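Film Business, Unit 5: How an actor gets paid

In this unit we look at money that a film actor receives. Please read it before the seminar, and bring the Molten contract with you.

1. The fee

The simplest part is the fixed fee. It is agreed before shooting and does not depend on how the film sells. In our study contract, the production company Koskela pays the lead actor in two parts — 40 percent at signing and the rest when shooting ends. 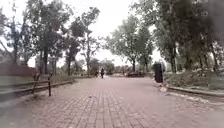

One student asked whether the actor must return the first part if the film is cancelled. Usually not, but it depends on the contract, so look for the "pay or play" clause.

2. Points

A known actor can ask for a share of income. A share of gross is taken before most costs, and a share of net only after them. Many films never show a net profit on paper.
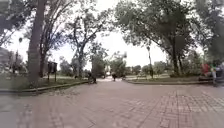

For this reason agents prefer gross points, even when the percentage is small.

3. Residuals

These are payments for later use, such as television or streaming. In the Molten contract they begin after the first broadcast.
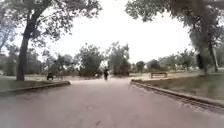 But does the agent take a commission from residuals also? This came up in the May group. The answer is different from one union agreement to another, so check yours.

4. Net worth

Net worth is what a person owns minus what he or she owes. Published numbers are estimates.

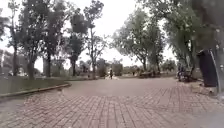

They often leave out taxes, agent fees and loans, so do not use them as a source in your essay.

Related handouts
Unit 4: Latberg and the small studio model
Unit 6: Selling rights abroad — the Pronness case

Back to top | Contact the course office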